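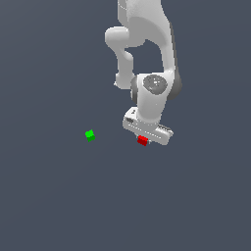 Iestyn Gronow wrote:

> I've been baking my grandmother's rye for most of my life and I still can't get the starter through a cold spell without it sulking. Last week I fed it morning and night, same flour, same jar, and it barely climbed an inch. Is there any point in keeping it going until spring, or should I dry some and begin again when the kitchen warms up? Also, does anyone on the list still have the Dredcombe loaf recipe? My copy got wet and I can only read the top half.

Oh Iestyn, please don't throw it out! I've had the same worry nearly every winter since I joined this list, and I have yet to lose one for good. Mine sat at the back of the fridge through the whole of our move to Stevdale, wedged behind the mustard, and when I finally got the lid off it smelled like nail polish remover and had a layer of gray liquid on top you could have floated a cork in. Three days of feeding and it was raising bread again. They are tougher than we are.

What I'd look at first is where the jar lives. You said "the kitchen," but kitchens are big places as far as a starter is concerned. Ours has a stone windowsill that stays cold until lunchtime, and then there's the shelf over the stove where it's almost too warm on a soup day. I borrowed a little thermometer from my sister and moved it from spot to spot for a couple of days, and I was really surprised at the difference. The jar now lives inside the oven with only the light on, and I've taped a note over the dial, because yes, I did once preheat with it in there. (We won't talk about that one. I had some dried, thank goodness, so to answer that part of your question: yes, do dry some, whatever else you decide.)

To dry it, I spread a few spoonfuls as thin as I can on parchment right after it has peaked, leave it out until it cracks when I bend the paper, and crumble it into an envelope. Write the month on the envelope. I have one from July that I know is good and two others I couldn't tell you a thing about.

Now, the feeding. Twice a day in a chilly room may be more than it wants. If it hasn't finished the last meal and you throw half of it away and add more flour, you're thinning it out each time, and after a week there isn't much left to do the work. I'd go down to once a day and make it a thicker mix. My usual winter feeding is 50 grams of starter, 50 grams of water a bit warmer than your hand, and 66 grams of whole rye. It looks like mortar, and you'll think you've done something wrong, but leave it alone until the top is domed and starting to show little cracks. Some days that's by supper and some days it's the next morning.

Don't go by the inch, either! Rye doesn't climb the way white flour does. I spent a whole winter feeling sorry for mine when all along it was full of bubbles underneath. Push a spoon down the side and have a look at what's going on in there before you decide it's sulking.

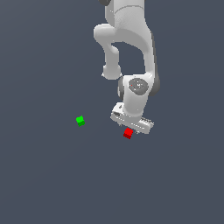
The other thing I'd ask about is your flour. You say it's the same flour, but is it the same bag? I buy Zatero dark rye when I can find it, and I've had one sack that was lively as anything and the next that just sat there. An old bag that's been open since summer loses something. If you can get a fresh one, even a small one, try it for two or three feedings before you blame the weather.

As for the Dredcombe loaf, I do have it, though mine is a copy of a copy and I think somebody along the way changed the molasses. This is how I make it, for one large tin:

The night before: 50 grams of ripe starter, 227 grams of rye flour, 227 grams of water. Stir, cover, leave out.

In the morning: add another 227 grams of rye, a cup of bread flour, two teaspoons of salt, a good spoonful of molasses, a teaspoon of caraway if you like it, and enough warm water to make something like stiff cake batter. Into a greased tin, smooth the top with a wet hand, and let it come up until you see pinholes. Then a hot oven, 450, for fifteen minutes, and down to 375 for most of another hour.

When I weigh the tin full of batter it usually comes to 1227 grams, tin not included, and if I'm a long way under that I know I've been stingy with the water. Let it sit a full day wrapped in a towel before you cut it. I know that's cruel. My husband has been caught with the bread knife more than once, and the middle was gummy every time, and he ate it anyway.

If your top half says anything different from mine, would you type it out for us? I've always wondered whether the original had potato water in it. There was a long discussion here years back where one person swore by it and another said it was never in there, and I don't believe we ever settled it. I've tried it both ways and the potato one does keep longer, but it goes a little sour by the end of the week, which I like and my daughter doesn't.

Let me know how the jar does in its new spot, and if it really does give up, send me your address and I'll mail you an envelope of the July batch.

Warmly,
Mrs. Price

Posted 7:40 p.m. by M. Price
4 min read
This site uses cookies to remember your list settings. Accept | Manage
Get the weekly digest of list messages in your inbox. Sign up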